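About Prendix Walks

Reading time: 7 minutes
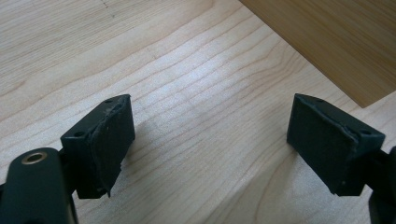 Dark green grippers over a wooden tabletop.

Prendix Walks runs guided history walks and evening talks in towns that do not usually get them. We began in Lestia, where our office still is, and most of what we do happens within an hour of it by train or bus. We are a small company with five people on the regular staff. We do not run coach tours and we have no plans to.

How we started

Jaqueline Quezada set up the company after leaving a job in local newspapers. For years she had written a weekly column on the street names of Lestia, and readers kept writing in to correct her. Some of the corrections were wrong, but a good many were right, and they came with letters, rent books, photographs of shopfronts and, in one case, the minute book of a skittles club that had folded before the war. She kept all of it in box files under the stairs.

The first walk was put on in May to go with the last of those columns. It went from the corn hall to the old ferry steps and was meant to take an hour. It took nearly three, mainly on account of people stopping to argue about where the tram depot had been. Fifteen people came and seven of them booked for the next one before they went home. That first route is still in the programme as the Ferry Steps Walk, although it has been shortened and now finishes on time.

Elis Pumphrey joined in the second season. He had taught history at a secondary school and was looking for part-time work, and he took over the research when it became too much for one person. Most of the longer routes are his. He also wrote the house rules for guides, which run to four pages and are mentioned further down.

What we do

There are three parts to the work.

Public walks run from spring to late autumn. They last about two hours, cover no more than three miles and are limited to fifteen people so that everybody can hear without the guide using a microphone. Routes at present include the Ferry Steps, the Tanners' Quarter, Chapels and Meeting Houses, the Nel Canal (lower reach only, the towpath above the second lock is still closed) and the Night Watch walk, which starts after dark and goes round the boundary of the medieval town.

Talks take place in the winter, in the upstairs room at Mavetti, the café on Corn Hall Street. The room holds 50. Talks start at seven, last forty-five minutes and are followed by questions. Tea and coffee are included in the ticket. Recent subjects have been the cholera year, the women who ran the Lestia printing shops, and what was lost when the market hall was pulled down. Some talks sell out and some do not. The one on drains did.

Private walks can be booked by schools, clubs, firms and families. We will adapt an existing route without charge. If you want something new, for instance a walk built around the streets where your grandparents lived, we charge for the research time and will give you a price before starting. Please allow six weeks.

How we research a walk

Every route begins in the archive. Elis and Busisiwe Chauke go through the rate books, trade directories, maps and newspapers for each street on the proposed line, and put together a file. A finished file has up to 300 entries, of which perhaps a tenth will ever be spoken aloud. The remainder is there for questions.

We then walk the route several times at different hours. A good stop needs room for a group to stand without blocking the pavement, a view of the thing being talked about, and not too much traffic. Plenty of interesting buildings fail on one of these and have to be described from round the corner. The birthplace of the Lestia almanac is opposite a bus stand, and we gave up on it after two seasons.

The rules for guides are mostly about sources. A guide may tell a story that cannot be proved, so long as it is introduced as a story. Ghosts are allowed on the Night Watch walk only. Dates are given when they help and left out when they don't. If a guide does not know the answer to a question they should say so and take an email address, and we try to reply within the fortnight.

We do get things wrong. For several years we told people that the blue-brick house on Tenter Lane had been a customs office. It was a customs officer's house, a different matter, and a descendant of the family wrote to tell us so. Corrections are kept on a separate page of this site with the date each one was made. Nothing is taken off the list once it has been added.

The people

Jaqueline Quezada is the founder and looks after the programme. She leads the Ferry Steps and the Tanners' Quarter and introduces most of the winter talks.

Elis Pumphrey is head of research. He guides Chapels and Meeting Houses and will take on the canal when the upper reach reopens.

Gerrit Hendricks came to us from the river museum, where he worked on the boat collection. He leads the Nel Canal walk and the private walks for schools, and deals with anything to do with water, trade or weights and measures. He is also the person to speak to about group bookings.

Mandla Mahlangu leads the Night Watch. He trained as an actor and has worked in radio, and he reads the court records on that route in full, including the parts other guides used to skip. He trains new guides each spring — four evenings indoors and two out on the streets.

Busisiwe Chauke runs the office and the bookings, and shares the archive work. She has been putting together our index of shopkeepers, which covers the streets inside the old walls and can be consulted free of charge by appointment. Her first talk, on the bakers' dispute, is in this winter's programme.

We also have a list of seasonal guides who cover holidays and busy weeks. All of them are paid, and they are paid for the training evenings too.

Getting around on our walks

Lestia is hilly and a good deal of it is cobbled. The Ferry Steps route has 50 steps in one flight with a handrail on the left going down. A step-free version is available on request and takes in all the same stops except the ferry landing itself. The Nel Canal walk is level throughout but muddy after rain. Chapels and Meeting Houses has seating at four of its stops. Assistance dogs are welcome on everything, and other dogs on all walks apart from the Night Watch.

The room at Mavetti is up a single flight of stairs and there is no lift. We know this is a problem and are looking for a ground-floor room of the same size at a rent we can manage. Until then, we record the talks and send the recording to anyone who would have come but for the stairs.

Walks go ahead in ordinary rain. If we cancel for high wind or ice you will get a message by noon and a choice of a refund or another date.

Working with others

Part of each private booking fee goes towards free walks for local schools. Gerrit arranges these directly with teachers, and the children get a printed map to take home with blank spaces on it for their own street.

We are glad to look at old photographs, letters, deeds and diaries from the town and the villages nearby. We do not keep originals. Busisiwe will scan them while you wait and give them back the same day, and we ask for written permission before anything is used on a walk or in a talk. If you aren't sure whether something is of interest, bring it anyway. Receipts and shopping lists have been more use to us than you might think.

We do not value items and cannot help with selling them. Nor do we trace family trees, though we can usually suggest where to begin.

Finding the office

The office is on the first floor at 7 Corn Hall Street, two doors along from Mavetti. Ring the lower bell. It is open on weekday mornings during the season and by appointment in winter. There is no parking on Corn Hall Street; the station car park is the nearest. Walks do not start from the office — the meeting point is printed on your ticket and is different for each route.

Page last revised 22 August 2026

Contact us | © Prendix Walks, Lestia. All rights reserved. | Back to top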